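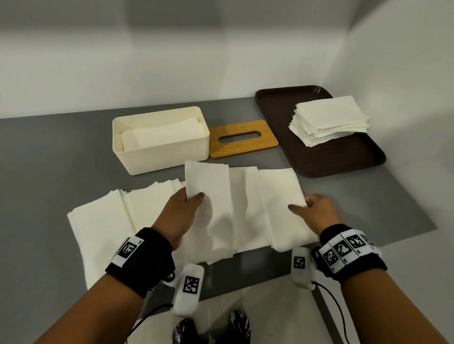 The microphones have arrived

After two budgets and one very long email thread, the big meeting room on level three has its new ceiling microphones. They went in over the holidays, they are white, and they look like dinner plates somebody has glued to the roof. Please don't hang anything from them.

For those who joined us recently, the old arrangement was a single conference phone in the centre of the table, shaped like a starfish and dating from the era when we still faxed things. It picked up whoever was closest, plus the air conditioning, plus anyone unwrapping a muesli bar. Staff in the Vedon office tell me they have spent years under the impression that Chih-ming Man is our only employee, as he is the one who always sits in the middle.

The new gear is from Astberg and was installed by Wolasell, who also did the training rooms downstairs. Each plate has a number of small microphones inside it and works out where the voice is coming from. It then favours that direction and turns down the rest. I had this explained to me twice with a whiteboard and I am passing it on at roughly the quality I received it.

What you need to know is short. Touch the panel by the door, pick your meeting, press Join. The microphones wake up by themselves. There is no longer anything on the table to slide towards a quiet person, so quiet people will have to be asked nicely.

What it does well

Anisa Hutapea and I ran a few test calls with Pao-chu Liao at the Vedon end. We read aloud from the leave policy, partly because it was handy and partly because it's time somebody did. Pao-chu could follow us from both ends of the table and from the window, which used to be a dead zone favoured by people who hadn't read the papers. Two of us talking at once was still a mess, but it was a clear mess, and she could tell who was who.

The echo is gone as well. If you were one of the people who got your own sentence handed back to you half a second later, like a disappointed parrot, you can come out of hiding.

What it does less well

It hears everything. A pen being clicked near the door arrives in Vedon as a pen being clicked. So does a muttered opinion of the agenda. The mute button is on the touch panel and there is a second one on the wall beside the screen. When the room is muted the light on each plate goes red. When it's green, you are on. I suggest treating green the way you'd treat your grandmother being in the room.

It also doesn't care for the folding wall. If the wall is half open, the system thinks it's in a different sort of room and everybody sounds as if they're phoning from a swimming pool. Open it all the way or close it all the way, then press Room Layout on the panel and choose the matching picture. Chun-yin Lui has taped a card next to the panel with the two choices on it. The tape is temporary. The card, going by past experience, will outlive us all.

Laptops

Please join with your laptop's sound off. One laptop with its microphone live is enough to start the howling, and it's remarkably hard to find the culprit when eleven people are all looking innocent. The Join Without Audio option is the one you want. It's in the same menu as the background pictures, for reasons best known to the people who write these things.

If you need to play a video to the far end, plug into the cable in the table hatch and tick Share Sound. Holding your phone up to the ceiling doesn't help, though I admire the thinking.

Money, as some of you have asked

The project came in at $528 under the approved figure. I proposed spending the difference on chairs that go up when you pull the lever. Shih-chieh Chiu in finance has proposed not doing that. Talks continue.

The old starfish has gone to the Sumampouw depot, where they have one small room, four people and no air conditioning worth mentioning, so it should be quite happy. They report that it works and that it smells of coffee.

Still to come

The camera is the next piece. At the moment it shows the far end a splendid view of the whole table with a row of thumbprint-sized heads along either side. A replacement that can pick out the person speaking is on order and is due in April. Until then, if you are presenting to Vedon, stand near the screen and wave a bit.

Wolasell will be back to adjust the levels once we've had a few weeks of proper use. If something sounds wrong, write down the time of the meeting and what you heard, and send it to the service desk on extension 1565. "It was weird" has been received and logged, several times, and I'd be grateful for a little more to go on. Hollow, crackly, too soft, robot noises: any of those will do.

Drop-in sessions for anyone who wants to practise on the panel before doing it in front of their manager are listed on the intranet under Rooms and Equipment. They take fifteen minutes. Bookings for the room itself work the same as before, including the part where someone has booked it for the whole afternoon and isn't in it.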